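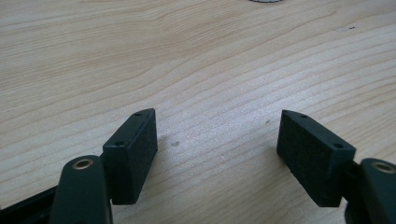
4.2 Do released meeting rooms get used?

Vendors of room-booking software often claim that automatic release solves the problem of the ghost meeting. If no one checks in within a set period, the booking lapses and the room goes back into the pool. Saxena and Pimentel reported large gains at Stadine after such a rule came in, and their result has been repeated in trade material ever since. We are not convinced that it shows what it is taken to show.

The first trouble is with the measure. Stadine counted a room as recovered the moment the booking lapsed, whether or not anyone later walked in. Our own logs from the Rullach head office allow a stricter test. Of the 2162 bookings made there in June, 499 were released by the system. We then checked each of these against the door sensor for the rest of the booked slot. Many showed no entry at all. Others showed an entry by the person who had made the booking in the first place, who had simply turned up late or had not bothered with the panel by the door. To call the second group a saving is odd, as the same people were in the same room and the only change was that their meeting had vanished from the calendar.

The second trouble is behaviour. Staff learn the rule quickly. At Cuautle, where the grace period was shortest, several team leaders told us they now check in from their phones on the way up in the lift, whether or not the meeting is likely to go ahead. One admitted to checking in for a colleague who was on leave. A lower no-show rate under these conditions may tell us little about how the space is used.

Room fit-out was kept out of the comparison as far as we could manage. Tables of the kind shown in Figure 2, with a light-coloured wooden top, were treated as equal to any other finish, and we have no grounds for thinking staff chose rooms by the furniture. Room size and distance from the kitchen are another matter, and neither was controlled for in the earlier study.

Figure 2. Light wooden tabletop with visible grain.

It could be said that even a modest gain is worth having when the rule costs so little. That depends on who is counting. The Illeo licence is cheap, but the complaints we collected from people put out of a room midway through setting up were not recorded as a cost by any of the sites. Until they are, we would treat the published savings as an upper limit.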